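Chapter 4

Buying a Used Vehicle: Records, Inspection and Title

By the end of this chapter, students should be able to read a vehicle history report, carry out a basic inspection before purchase, explain the difference between the main title classes, and complete the paperwork for a private sale. Terms set in the margin of the printed edition are defined in the glossary.

4.1 Why used vehicles require care

A new vehicle is sold with a full warranty, a known history and a dealer who must answer for its condition. A used vehicle may come with none of these. The buyer takes on whatever the previous owners did or failed to do, and in a private sale there is often no practical way to recover the money once it has changed hands.

Most used vehicles are sold honestly and give good service. The purpose of this chapter is to teach a method that will catch the common problems at a cost the ordinary buyer can bear. The method has two parts, paper and metal, and students should learn to do the paper first. A vehicle with an unpaid loan registered against it is a poor purchase no matter how well it drives.

In the case used throughout this unit, a buyer in the town of Nestska is considering two vehicles of the same model and year. One is offered by a private seller. The other is on the lot of Lamrani Motors, a licensed dealer. The asking prices are close. Students will return to the case at the end of each section and record what the buyer knows and what is still missing.

4.2 The paper record

The vehicle identification number, or VIN, is the starting point for every search. It is stamped on a plate visible through the windshield on the driver's side and is normally repeated on a label in the door opening. The two should match each other and the registration. If they do not, the buyer should stop and ask the licensing office for advice before going any further.

With the VIN in hand, the buyer orders a history report and a lien search. These are separate documents. The history report lists past registrations, reported collisions and odometer readings. The lien search shows whether a lender has a claim on the vehicle. A seller who still owes money may have every intention of paying it off, but the claim stays with the vehicle until the lender releases it.
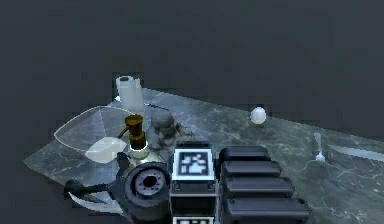
Source: Pradell Image Library. Reproduced with permission.

A history report is only as complete as the records fed into it. Repairs paid for in cash, or collisions never reported to an insurer, will not appear. For this reason a clean report should be read as an absence of bad news and given no more weight than that.

Service receipts fill some of the gaps. The buyer should put them in order by date and compare the odometer readings. A reading that falls from one receipt to the next may be a clerk's error, or it may be a sign of tampering - the seller should be asked to account for it in either case. In the Nestska case, the private seller has kept receipts for 72 months of ownership. The dealer has a history report but no receipts from the earlier owner.

4.3 Title classes

Each province sets its own wording, and students should look up the classes used where they live. The broad groups are as follows.

Normal. The vehicle has not been written off.

Salvage. The vehicle has been written off by an insurer but may be repaired. It may not be driven on the road until it has been rebuilt and inspected.

Rebuilt. The vehicle was once classed as salvage, has been repaired and has passed the required inspection.

Non-repairable. The vehicle may be used only for parts or scrap.

A rebuilt vehicle can be a sound purchase at the right price. The buyer should ask for the repair records and photographs taken before the work began, and should call an insurer before agreeing to anything. Some insurers will not offer collision coverage on a rebuilt vehicle, and others will offer it at a reduced value.

4.4 The inspection

The inspection should be done in daylight, on level ground, with the engine cold. A seller who has warmed the engine before the buyer arrives may have done so without thinking, but a cold start shows faults that a warm engine hides. Allow at least an hour.

Begin outside. Look along each side of the vehicle at a low angle and note any panel where the paint differs in colour or texture. Check that the gaps between panels are even. Press on the lower edges of the doors and the wheel wells, where road salt collects, and look underneath for rust that has gone beyond the surface.

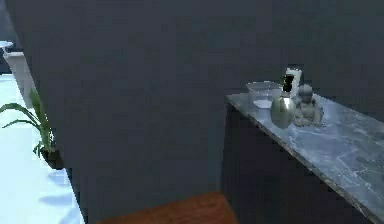
Next, examine the tires. Wear that is heavier on one edge points to poor alignment or worn suspension parts, and either will add to the cost of the purchase. Open and close every door and window. Turn on each light, the heater, the defroster and the wipers. Few of these faults would stop a sale, but each one has a price and may be raised when the parties discuss terms.

The road test should include city streets and a stretch of highway driven at a steady 80 km/h. The buyer should listen with the radio off, brake firmly where it is safe to do so, and note whether the vehicle pulls to one side. An automatic transmission should change gears without a jolt or a long pause.

Finally, the vehicle should be taken to a mechanic chosen by the buyer. In the Nestska case the buyer uses the Ovow Garage, which has no connection to either seller. The mechanic finds that the dealer's vehicle needs front brake pads, and that the private seller's vehicle has an oil leak of unknown source.

4.5 Activity

Working in groups of 2, prepare a one-page report for the Nestska buyer. State which vehicle you would recommend, at what price, and what repairs should be agreed in writing before the sale. Attach a blank bill of sale from your own province.

Revised September 2019

Shared 72 times | 2 comments

Reader comments

gr11_autoshop: We use this chapter every January with the new group. Could the bill of sale form be included next time? The students have trouble finding the right one on the provincial site.

prairie_reader: Section 4.3 helped me make sense of the rebuilt class before I called my insurer. I had not known that coverage could be refused. A short section on buying across provincial lines would be welcome.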